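Dirt for the Moon, Made Next to a Quarry

The truck with the basalt comes to Dradomby before seven in the morning, when the road is still free of school buses. It brings dark stones, none of them bigger than a fist, and leaves them under a metal roof behind the Breris building. When these stones leave again, they will be gray powder in sealed drums, and the paper on each drum will say that the content is similar to the surface of the Moon.

I went to Dradomby in April because I wanted to understand the word "similar". I had read it many times in articles about future lunar landings. A wheel was tested in similar soil, a drill went into similar soil, a seal was rubbed with similar soil until it failed. I never read who makes this soil, or how a person can know that it is good.

Breris is a small company, and its main income comes from other powders, for polishing glass and for ceramic filters. The lunar product is called Brodelico. It started as a favor for a university that needed enough gray dust to fill a sandbox, and then other customers asked for the same. At first the company sold them what was left over. Later it bought a second mill, only for this work, so that the white ceramic powder would not get into the dark one.

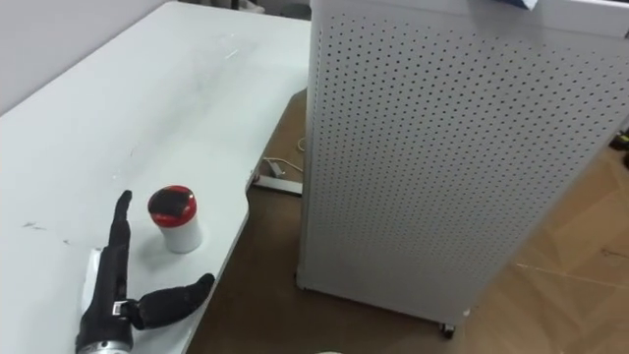 The difficulty begins with how the real soil was made. On Earth, wind and water move the grains against each other for a very long time, and the edges become round. On the Moon there is no wind and no rain. Small meteorites hit the surface, break the rock and melt a part of it, and the melted drops catch the grains near them and become glass. The result is a powder with sharp corners and hooks. The Apollo astronauts brought it into their cabin on their suits and could not brush it off. It scratched visors and it wore down gloves, and after the cabin was filled with air again, it smelled to them like burned gunpowder.

To crush basalt is easy. To make the glass is slow. At Breris a part of the powder goes into a furnace until it melts, then it is cooled fast, and then it is broken again in the mill. The operators listen to the mill more than they look at the display. If the sound becomes soft, the grains are already too round and the batch goes to the cheaper grade, which customers use for digging tests, where the shape is less important.

The basalt comes from the Stankevičius quarry, which you can see from the parking lot as a dark step in the hill. Most of its stone becomes railroad bed. Breris takes it only from the lower wall, where the weather has not reached the minerals and there is little clay. Clay is the enemy in this work. It holds water, and a simulant that holds water will stick together in a way that lunar soil does not.

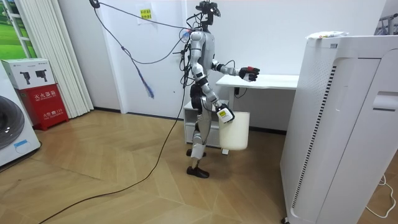 A humanoid robot with its left hand on the rim of a white bucket.

I asked in the laboratory what the customers complain about. The first answer was color. The bright highlands of the Moon and its dark plains are different materials, and some customers order the dark type and are then disappointed because it does not look like the photographs. The photographs are taken in hard sunlight without air, and a drum of powder under office lamps will always look like cement.

The second answer was more serious. The same simulant can be right for one test and wrong for another. A team that studies how wheels sink needs the correct sizes of grain. A team that wants to take oxygen out of the soil needs the correct chemistry, and does not care so much how the grains look. Breris now sells Brodelico in 3 grades, and the order form asks for the purpose before it asks for the quantity. Still, people take the finest grade because it is the most expensive and they think it must be the best.

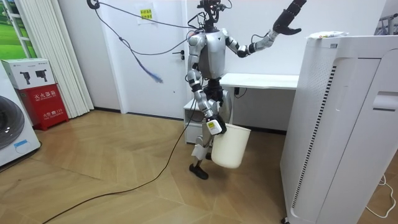

Every batch has a notebook page. When I visited, the current one was batch 159. On the page there were the sieve results, the furnace temperature, the name of the quarry wall, and a small picture from the microscope, glued by hand. The laboratory has the same data in the computer, of course. But the pages are useful when a customer calls and says that the new drum behaves differently from the old one – somebody can put two pages next to each other on the bench and look.

They let me put my hand, in a glove, into an open tray. I expected sand. It felt more like flour with something unfriendly in it. I pressed it and the shape of my fingers stayed, with clean vertical walls, the same as in the famous pictures of boot prints. Then I tried to clean the glove with a brush, and the fine part moved from one finger to the other and stayed there.

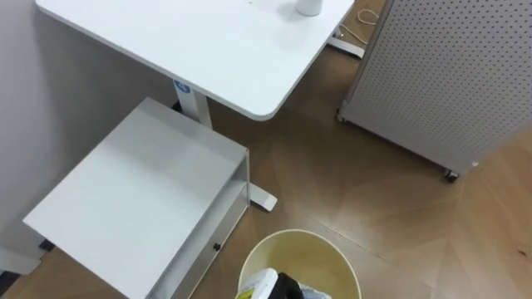

What the tray cannot show is gravity. On the Moon a grain weighs one sixth of its weight here, and there is no air to slow it down, so the dust behind a wheel flies in a clean curve and falls. In a test hall it hangs in the air and gets into the lamps. There is also the electric charge, which the sunlight gives to the grains and which makes them hold on to everything. Some laboratories put the powder in a vacuum chamber to come closer to this. The chambers are small and the pumps do not like dust, so these tests are short and cost a lot.

The people in Dradomby speak about these limits quite openly, and the leaflet inside each drum has a long paragraph about them. The leaflet also says to wear a mask. Fine rock powder is bad for the lungs, whatever planet it wants to copy, and in the mill room I wore one, together with a paper suit that was two sizes too large.

In the evening I found a gray line inside my watch strap. I washed it at the hotel with soap and then with a toothbrush, and some of it is still there.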